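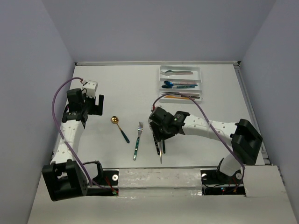 Kendham cafe swaps its cutlery, again

The cafe at Kendham will put out mixed secondhand cutlery from 14th June, its second change in 2 years. Pelholm, which runs the place, says the 574 pieces cost less than a matching set. It hasn't said how much less. 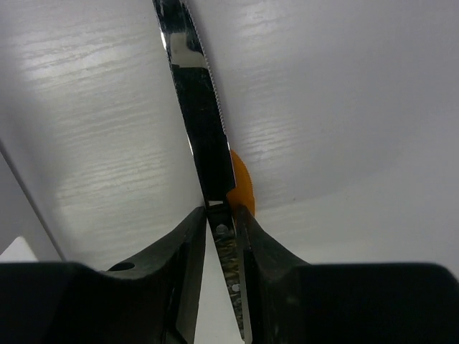
Will there still be steak knives?
Pelholm says the serrated ones are staying, though it gave no number.

Diners were promised tidier trays in November too. Sorting is still done by hand after closing, and the new plan adds 10 minutes to it.
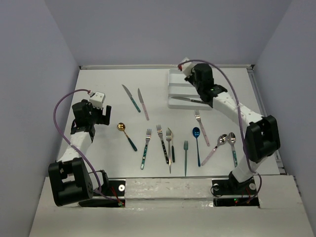

A white cutlery tray with a knife in the front compartment.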